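Progress report to the Gillow Education Fund
Student project: Samir, a sidewalk delivery robot in simulation
Prepared for Glenys Pirihi, program officer
August 10, 2025

Dear Glenys,

Thank you for the second payment, which our school received in good order. In this report I explain what the robotics club has done with it, what is late, and what we want to do until December.

As you know from the application, the students are writing the navigation program for a small delivery robot named Samir. Before any real robot goes on a real sidewalk, the program must learn to behave in a simulated city. We use a downtown district which the students call Graltudow. It has wide sidewalks, street crossings, a paved plaza and many posts.

The club has now divided in two groups. The first group, led by Pao-chu Peng, works on crossings. Their program must find the white stripes and decide where the robot can wait without standing on the road. The second group, led by Shayne Merrick, works on obstacles. Bollards, lamp posts and hydrants are all narrow things, and in the first months the program often noticed them too late.

Views from the simulated district, used by both groups:

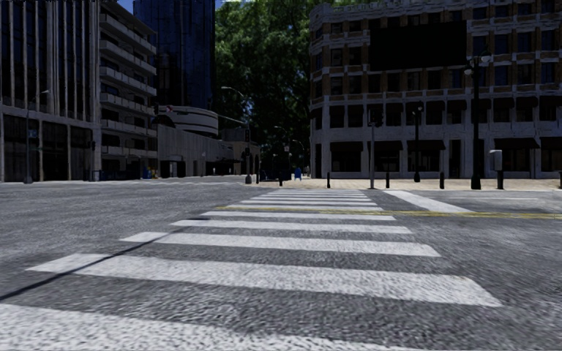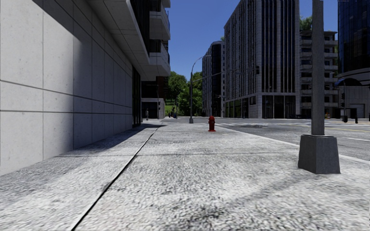 Two more, with bollards and the corner pavement in the first and the stone plaza in the second: 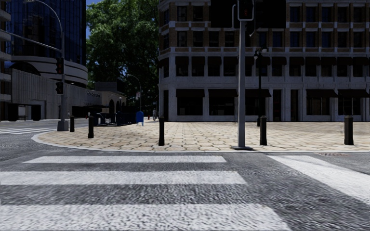
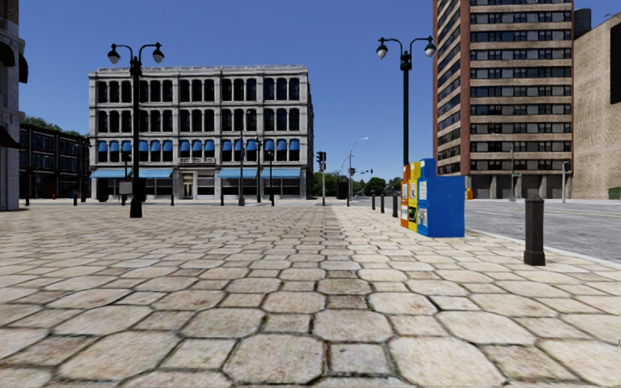

Przemysław Gajewski
Club teacher

The crossings group has finished 500 test runs. At the beginning, a shadow lying over the paint was enough to make the program lose a stripe. Pao-chu rewrote this part and it is much better, but yellow centre lines are still sometimes taken for the edge of the crossing. We have not solved this yet.

The obstacles group labelled 1046 views by hand. It was slow work and I must say the students were very patient. They agreed on one rule for all posts, thin or thick, and wrote it down so that new members can label in the same way. The cobbles in the plaza gave them another problem. The program read the dark lines between the stones as small steps, and the robot stopped again and again. Shayne's group made a filter for it, and the first results are good.

Of the grant, $2000 was spent on the graphics computer, which we bought from Gemberg. The old one could not run the city at a useful speed. A further $50 went to cables. The receipts are with our office manager, Vesna Papadopoulos, and she will send you copies.

We are behind the plan in one point. The tests with moving pedestrians should already have started, but the labelling took longer than I had calculated. I would like to move these tests to the next term and finish them in December. The total budget does not change.

If you agree with the new timing, please write me a short confirmation for our file. The students would also be glad to show you the program running, at any hour that suits you after classes.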